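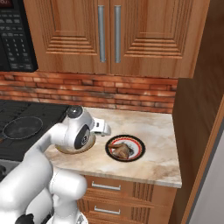

Peststead is looking for 26 people who will cook dinner in their own homes and tell us, in writing, how it went. The study is called the Jarkow Weeknight Supper Diary, after the neighborhood where we tried it last December, and it is concerned with what people eat when there is no company coming. We already know what people say they eat. They say salad. We would like to hear about the other thing, the single chicken leg on a plate with the frying pan still sitting on the cooktop, eaten standing up while reading the back of a cereal box. If that is your idea of a complete meal, please keep reading, and please stop calling it a snack.

What you would do

For 26 evenings in a row you would fill in a short diary page after your main evening meal. The page asks what you had, who decided, what you meant to have instead, and what happened to the leftovers. There is a box marked "Anything else?" In the Jarkow trial this was the box where most of the good material turned up, including a long and bitter account of a shared refrigerator, so we have made it bigger.

You would also save your grocery receipts in the envelope we send you. We do not mind if they are crumpled. We do mind if you tidy up your shopping for our benefit. One household in the trial bought kale on the first evening and again on the second, and then wrote "still have kale" every night until the diary ended. We were grateful for their candor and a little worried about the kale.

At the end there is one interview, by phone or at our office on the second floor of the Keane Building, over the shoe repair shop. It runs 80 minutes. The office has coffee, which we mention so that you can bring your own.

Who we want

Adults who make or assemble their own dinner most nights of the week. Assembling counts. Toast counts. Taking the lid off something counts if you were the one who took it off.

You do not need to be good at cooking, and we would like a fair number of people who are not. The trial attracted a lot of people with opinions about salt, and we have now heard them.

You can live alone, with family, or with roommates. If you share a kitchen, only one of you may sign up, and you will have to settle that between yourselves. We would be happy to read about how you settled it.

Who we can't take this time

People who work for a grocery chain, a meal kit company, or a restaurant. People who took part in the Jarkow trial (thank you, and you can keep the pen). Anyone who will be traveling for more than two nights of the diary, because hotel breakfasts saved in a napkin are a separate study and we don't have the money for it.

If you are on a special diet for medical reasons you are welcome to apply, but we can't give advice about it. Please don't start or stop eating anything on our account.

What you get

$715, paid in two parts. The first comes when we receive your first thirteen pages and the second after the interview. It is paid by check, which we know is quaint. If you drop out before the halfway point we can't pay you, though we will be polite about it.

You will also get a copy of the final report, which is expected in December. The report from the trial ran to 88 pages, and we are told that one reader finished it.

What happens to your diary

Diary pages are typed up with names and street addresses removed. They are kept in Gradico, the filing system our office uses, and only the study staff can open them. We may quote you in the report. If there is a page you would hate to see quoted, write "no" across the top and we will leave it alone. You don't have to tell us why, but people usually do, in the "Anything else?" box.

We don't sell the diaries or pass them on to advertisers. You won't start getting coupons for whatever it was you ate over the sink.

How to apply

Send us a letter or an email of no more than one page telling us what you had for dinner last night. That is the whole application. Please don't send a resume, and please don't send recipes. Put your phone number at the bottom and tell us whether you would rather get the diary on paper or as a file you can type in. Paper diaries come with a stamped envelope for sending them back.

Applications are open from 9 April 2026 and will close when we have enough people. Everyone who writes will get an answer, including the ones who tell us it was salad.

Peststead Household Studies
Keane Building, second floor
Please use the side door. The front one sticks.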